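Leave the Towel on the Bar

By Faith Gachanja

Wednesday, 6:40 in the morning, one sock on, and I'm looking for a towel. Not a special one. Any towel. There are plenty in this apartment, I folded them myself, and every last one is in a lidded bin on top of a cabinet because somebody online told me a bathroom should look like nobody washes in it.

So that's my column this week. I'm against put-away bathrooms. Short version: leave the towel on the bar.

Some background. In July I went through a phase. Bought a set of stacking bins from Zotden, 20 of them, and a label maker, and spent a whole weekend on it. Cotton balls had a bin. Bandages, small, had a bin. Bandages, large, a different bin. My toothbrush went in a drawer, on a little tray, in the dark, where it stayed damp. I was very proud. I sent pictures to my sister-in-law Mwende Nyamweya, who has three kids and one bathroom. She wrote back "where do you put the wet stuff"

Good question. Nowhere. There was no place for wet stuff. I'd made a bathroom for dry people.

I wrote a few lines about this in the spring newsletter and got more mail than I've had on anything, parking included. Jabari Rashidi wrote to say his father kept a cup by the sink for forty years and it was the same cup. Caroline Mushi wrote to say I was a slob, in nicer words. Her point, and it's a fair one, is that a thing left out is a thing that gets dusty and splashed, and then you have to clean the thing as well as the counter. Yes. Ok. I clean the cup. It takes as long as rinsing a cup.

What she leaves out is the cost of the other way. Open the drawer, take the lid off, find the brush, lid back on, drawer closed. Do it again at night. A household does that for a month and by the second month the lid is on the floor and the drawer stays open. I have seen this in my own house. I've seen it in tidier houses than mine too, and I'm not naming them, I get invited back to those.

A towel is the worst case. Fold a damp towel and it smells by Thursday. A towel wants air and a bar, and it doesn't care if it hangs crooked. Mine hangs crooked. I used to square up the edges every time I went past, like I was closing up a hotel. Stopped that. Give it a tug on the corner so it isn't all in one lump and walk away.

Color, while I'm at it. People will tell you to get everything white so it matches. White's fine, I like white. But get one in a loud color too, pink or whatever, and you'll always know wich one is yours.

Same goes for mugs. I rent here, the kitchen and bath are ten steps apart and my coffee travels. A plain cream mug on the counter is not clutter. It's a mug. It'll be in the sink by nine. The Vidmar catalog my neighbor lent me has a rack for mugs with a door on it, a door! For the mug you use every day!

And the desk. Someone will write in about desks. If your laptop lives within sight of the sink, like it does in plenty of small places, you have cables, and the cables are going to be on the floor. I've bought the boxes that hide them. The boxes fill up with dust and then you need a cable out of the box. Leave them, kick them back under, vacuum around it.

I'm not saying let it all go. Faith Kombo (other Faith, second floor) read a draft of this and said it sounded like I was telling people to stop cleaning. No. Wipe the counter. Rinse the basin, do the faucet, it shows. Keep the flowers if you've got flowers, a little vase takes up no room. Throw out the empty toothpaste. Just quit hiding things you'll need again in twelve hours.

The bins went to the swap table downstairs. Kept 2, for the bandages. Large and small in together now.

Letters to the usual adress, and Caroline, I know, I know.

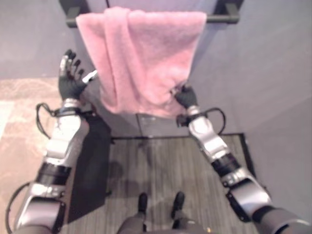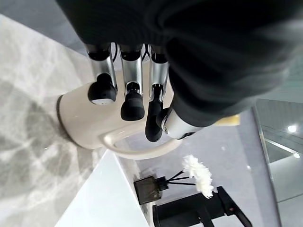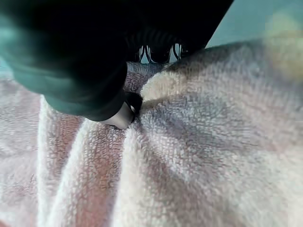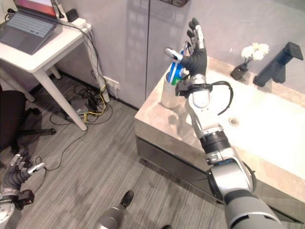 Last picture: toothbrush and toothpaste in a clear cup at the back of the counter, flowers by the faucet, cables under the desk.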